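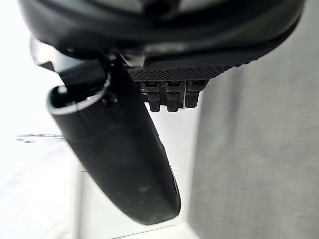 Root canal treatment

Root canal treatment, also called endodontic treatment, is a dental procedure in which the soft tissue inside a tooth is removed and the space it occupied is cleaned, shaped and filled. It is carried out when this tissue, known as the pulp, has become infected or damaged beyond repair. The treatment allows the natural tooth to be kept in the mouth. The usual alternative is extraction.

Anatomy

A tooth has a visible part, the crown, and one or more roots held in the jaw. The outer layer of the crown is enamel, and the root is covered by a thinner layer called cementum. Under both lies dentine, a hard tissue crossed by very fine tubes. The pulp sits at the centre of the tooth and contains nerves, blood vessels and connective tissue. It extends from the pulp chamber in the crown through narrow passages, the root canals, to a small opening near the tip of each root.

The number of canals varies between teeth and between individuals. Front teeth commonly have a single canal, while molars usually have three or four. Canals may be curved, may divide and rejoin, and may have side branches that are difficult to reach with instruments.

Causes of pulp damage

The most frequent cause is tooth decay that has passed through the enamel and dentine. Bacteria reach the pulp and produce inflammation, which in its early form may settle once the decay has been removed and the tooth restored. Where the inflammation is severe, the pulp dies. Other causes include cracks, leaking fillings, repeated dental work on the same tooth, advanced gum disease and injury. After a blow to the mouth the pulp may die without any visible break in the tooth, and the change may not be noticed for months or years.

Signs and symptoms

Symptoms may include pain on biting, lingering sensitivity to hot or cold food and drink, swelling of the nearby gum, and darkening of the tooth. Once the pulp has died, pain may stop for a time. It can return if infection spreads through the root tip into the surrounding bone, where an abscess may form. Some patients have no symptoms, and the condition is found on a routine X-ray.

Swelling that spreads to the face or neck, fever, or difficulty in swallowing or breathing requires urgent medical attention.

Assessment

The dentist examines the tooth and gum, taps the tooth gently and tests its response to cold or to a mild electric current. An X-ray is taken to show the shape of the roots and any loss of bone at their tips. Three-dimensional scanning may be requested where the anatomy is complex or earlier treatment has failed. The dentist also considers whether enough sound tooth remains to support a restoration.

Procedure

Treatment is usually given under local anaesthetic. A thin sheet, the dental dam, is placed around the tooth to keep saliva out of the working area and to protect the airway. An opening is then made through the crown into the pulp chamber.

The pulp is removed and the length of each canal is measured, by X-ray, by an electronic device known as an apex locator, or by both. The canals are enlarged with files, which may be turned by hand or driven by a motor. Between files they are rinsed with a disinfecting solution, most often sodium hypochlorite, which dissolves remaining tissue and kills bacteria in areas the files do not reach.

When the canals have been cleaned and dried, they are filled with a rubber-like material called gutta-percha together with a sealing cement. The opening is closed with a temporary or permanent filling. Treatment may be completed in one visit or spread over two or more. In the latter case a medicated paste, commonly calcium hydroxide, is often left in the canals between appointments.

Restoration

Back teeth that have been treated are more likely to fracture under biting forces, and a crown or other covering restoration is often advised. Front teeth that have lost little structure may need only a filling. A post is sometimes placed in the canal where there is too little tooth left to hold the restoration. A treated tooth that has darkened may be bleached from within.

Recovery and outcome

Mild tenderness is common for several days and can usually be controlled with ordinary pain relief. Patients are advised to avoid chewing hard food on the tooth until the final restoration is in place. Bone around the root tip heals slowly, and follow-up X-rays may be taken over a period of months or years.

Most treated teeth remain in use for many years. The outcome depends on the condition of the tooth before treatment, the quality of the cleaning and filling, and the seal provided by the restoration.

Complications

Possible complications include a file breaking inside a canal, perforation of the root wall, a missed canal, and irritation caused by solution passing beyond the root tip. Infection may persist or return. Where this occurs, the options are repeat treatment through the crown, surgical removal of the root tip (apicectomy), or extraction.

Treatment of immature teeth

In children, the roots of newly erupted adult teeth are not fully formed. If part of the pulp is still healthy, the dentist may remove only the damaged portion and cover the rest, so that the root can continue to grow. This is known as partial pulpotomy when a small amount of pulp is taken from the crown. Where the whole pulp has died, a barrier of calcium silicate cement may be placed at the open root tip before the canal is filled.

See also

Apicectomy
Dental abscess
Dental crown
Pulpotomy

Page last reviewed: 7/30/26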